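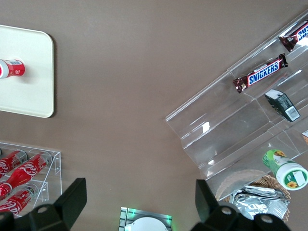 Notebook / Data collection / Snack table

August, afternoon session

Picked up where the morning left off. Target for this task is 200 good episodes and we are not there yet. Both arms homed without trouble. Left arm still makes the small click at the elbow when it comes back from full reach. I wrote it up last month, no change since then.

Task text as the operators get it: "put the item on the tray" or "put the item in the basket," with the item named. We dropped the longer wording. The long version was getting read three different ways and the labels came out a mess.

Layout rules for today, so whoever takes over keeps to them:

Tray stays clear at reset. Anything that was put on it goes back to a rack or a stand, and not always the same slot.

Coke bottles lie on their sides in the clear rack. Vary how far they stick out. The wrist view loses the rear end of them on most approaches and I would like the model to see plenty of that.

Snickers bars go on the stepped stand at whatever angle they land. Do not straighten them. The first batch from Drolitz had every bar lined up square to the shelf, and the policy trained on it went for a square grasp even when the bar was turned well off.

Foil packets stay in the wicker. They are the worst thing on the table for the depth estimate and we need them for that.

Glare off the acrylic is bad again. Tried the overhead lights at half and the wrist exposure started to hunt, so I put them back to full. We can either live with the white spots or get a matte stand. Falska has one in the catalog but the steps are shallower and the bars would slide. Leaving it for now.

Episode length: most good ones close out in 18 seconds or less. When one runs a lot longer it is usually the operator backing off and trying the grasp again. I keep those if the retry is clean and tag them "regrasp." If the item gets dragged across the shelf first, throw it out. Jekari kept the dragged ones in their set and we spent a good part of the spring filtering them.

Sandwiches went into the rotation after lunch. The wrapper is stiff along the seams and soft in the middle, so the grip force that works for the boxes squashes the filling. Turned the close limit down 2 steps for the left gripper only. The right gripper is untouched. This has to go in the session config or the force channel will not make sense to anybody later on.

Approach for the sandwich: come down from above, fingers on the flat faces, not on the point. Hold over the basket before opening. I asked for a short pause there because the release is hard to find in the signals when the operator opens on the way down. The pause costs a little time per episode and I think it is worth it.

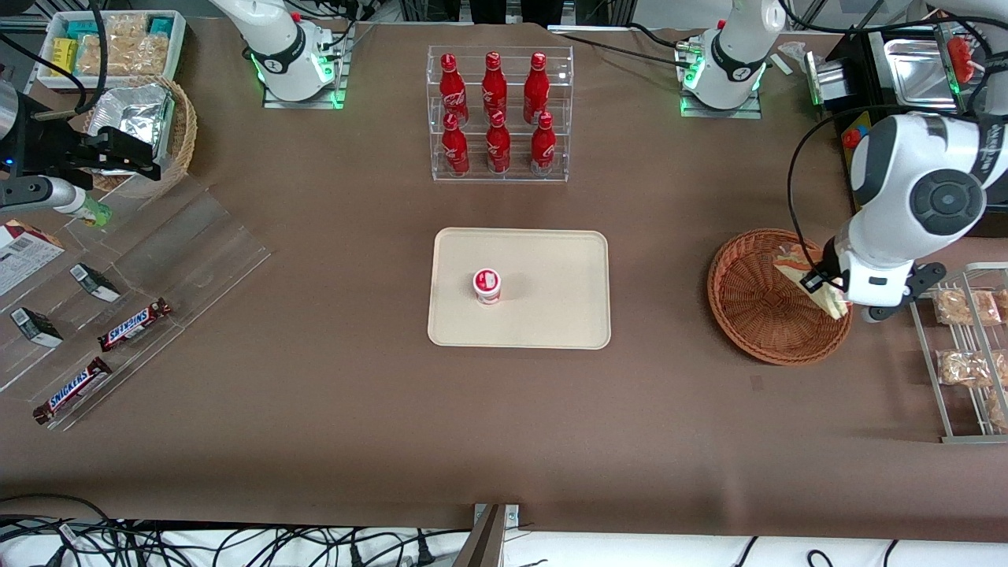

Yamila Aravena read this over and thinks the pause is a mistake, that the policy will learn to hover over every basket it sees, and that we should mark the release from the gripper command and let people move at their natural speed. She may be right. The command leads the real opening by a bit, but the offset looks steady enough to correct for. We agreed to do the next block without the pause and train on both.

Her other point was the cables at the front edge. The fixed camera sees them, and if they get moved between sessions the background changes for no reason. Tape them down, or move them on purpose often enough that it stops mattering. I would go with tape.

To do:
Matching block, no pause, same items
Write the new close limit into the config – the left one only
Check clock drift between wrist and fixed cameras, last check was before the Cáceres visit
Disk on the recording machine is down to 800 GB, move the older sets off before the next long session
Elbow click, ask again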